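Screenwriting Workshop -- Week 8 notes
Loglines and the one-page pitch

Pick up from last time: premise vs. plot. Premise = situation. Plot = what your lead does about it.

Logline: 2 sentences max. Lead, goal, what's in the way. No character names, no theme, no rhetorical questions. "A grieving ferry pilot" beats "Tom."

Look at Costigan's Orkwood again (packet). First draft logline ran almost a whole page. Second one works -- why? She cut the brother. Read both outloud.

Contest readers: they skim. Warketti reads the logline and page one, then decides. Assume the same everywhere.

One-pager order:
setup, turn, worst moment, ending. Yes give the ending.

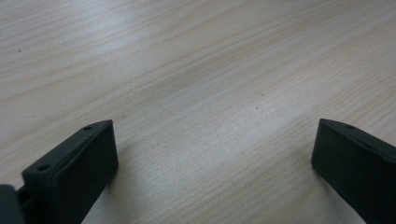
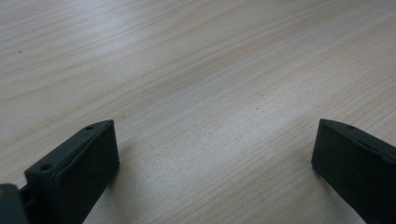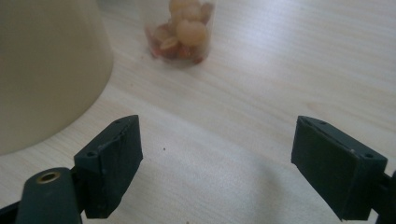 A table, four times over.
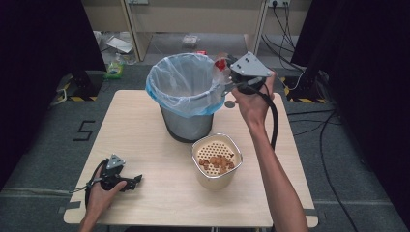
Common problems from last batch -- passive lead, stakes that show up too late, tone word missing (is it a comedy? say so). Manríquez pages are a good model for tone, see teh margin notes.

Due October 29, 2023: logline plus one-pager, 3,000 characters tops. Swap with your partner first. Trevaskis and Tomoana, you're reading each other.

Next: Flikach, opening scene only.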